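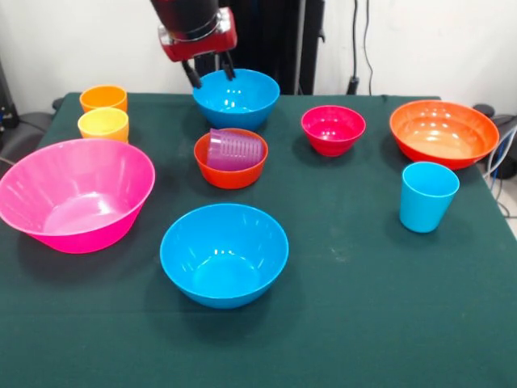
Two black fingers at the rim of the back blue bowl, purple cup lying in the little orange-red one in front.

Print this page | E-mail this page
Reading time: 2 minutes

A month with the Anorham gripper

I've been meaning to put this page up since October, when the Anorham gripper arrived from Gomonska in a box far too big for it (I spent a good ten minutes fishing out packing paper). A few of you asked whether it's any use for ordinary household bits and bobs, so that's what I've been trying it on – bowls and cups, mostly, because they're cheap and they don't mind being dropped.

It bolts on to the end of the arm with the collar that comes in the kit. Mine took 20 minutes to fit, and most of that was me looking for the right hex key! The software was a bit more of a faff. Oğuzhan Keskin at the Hebden workshop talked me through the settings over the phone, very patiently, and I've now got them written on a card taped inside the cupboard door.

What I like: the fingers are slim, so they get down behind a rim without shoving the neighbours about. Bright plastic on a dark green cloth is an easy start for any sorting job, I know, but I'd rather begin easy. Shiny bowls do throw back a lot of light, and I've had to fiddle with the lamps more than I'd like.

What I'm less keen on: cups on their side. Upright ones are fine, but one lying down inside a bowl needs the wrist to come in at a slant, and the stock grip routine doesn't want to know. Oğuzhan says there's an update coming for that. The manual is thin too, and the page on grip force reads as if it was meant for a different model.

The kit is rated for 1,000 grips before the finger pads want changing. Spare pads come in packs of 2 from Ellmont, and I'd order one with the kit so you're not left waiting on the post.

I'd buy it again, I think. Next up is cutlery, so wish me luck with the teaspoons.

Contact | © All words and pictures mine, please ask before borrowing | Back to top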